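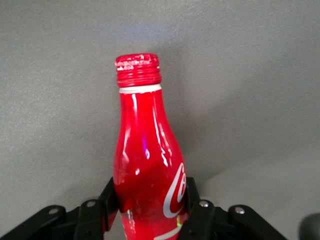
Red aluminum Coke bottle, cap a little scuffed.

I gave up soda in April. It wasn't a health thing, or it wasn't only that. My sister-in-law had signed up for one of those habit apps, Cloltix, and she got two free months if she talked somebody else into it, and I was the somebody else. You pick one thing to quit, you tap a circle every evening to say you didn't do it, and the circles join up into a chain. I picked soda because I figured it would be easy to lie about.

I have been suspicious of this whole line of thinking for years. You know the one. It takes so many days to make a habit, small changes add up, never break the chain. I've seen the number of days given as 21, 30, 66 and 90, and every person giving it sounded equally sure. When four people tell you four different bus times with total confidence, you start to wonder if there is a bus.

But fine. I tapped my circles.

The first week I had a headache, which the app told me was "your body saying thank you." My body has never thanked me with a headache before. When I asked Paraskevi Liapis at work (she trained as a dietitian before she moved over to billing) she said it was caffeine and to have a cup of tea. I had a cup of tea. The headache left. The app gave me a badge for resilience.

By the third week the thing had started sending me messages. "682 people in your area kept their promise today!" My area is Gerninthorpe. I would like to know who these people are, because I have been to the Gerninthorpe grocery store at six in the evening and I did not see a town keeping its promises. I wrote in to ask how they got that figure and somebody named Ylva Sandberg wrote back, very politely, to say that "area" is defined flexibly. I bet it is.

What bothers me more is the money part. There's a screen that shows what you've saved, and mine said $248 after six weeks. I did not spend $248 on soda in six weeks. I would have had to drink it in the shower. When I dug into the settings I found it had assumed I bought every drink at a restaurant, with a tip. You can change that, four menus down. I changed it and my savings dropped to the price of a decent pair of socks, and the little cartoon bird on the screen looked sad.

Dwayne Haddad, who has the desk across from mine, thinks I'm being unfair. His point is that the numbers don't have to be right if they get people to do the thing. He quit smoking with one of these and he hasn't gone back, and I'm glad, I mean that. But he also quit the same week his daughter was born, and I'd put my money on the daughter.

I looked at the studies page too. Two studies. One was a survey of people who already paid for the app, asking if they liked it. The other one was a link that went to the home page.

So did it work? I drink less soda than I did. I also started walking to Ustwood on Saturdays, the weather got nicer, and the vending machine on our floor broke and stayed broken. Any one of those could have done it. I stopped tapping the circles on a Tuesday, mostly to see what would happen, and what happened was eleven emails.

My free trial runs out next week and they want a full year up front. If you've used one of these for longer than I have and kept track of things some other way at the same time -- receipts, a notebook, anything -- I'd like to hear about it in the comments. Please don't send me the bus number.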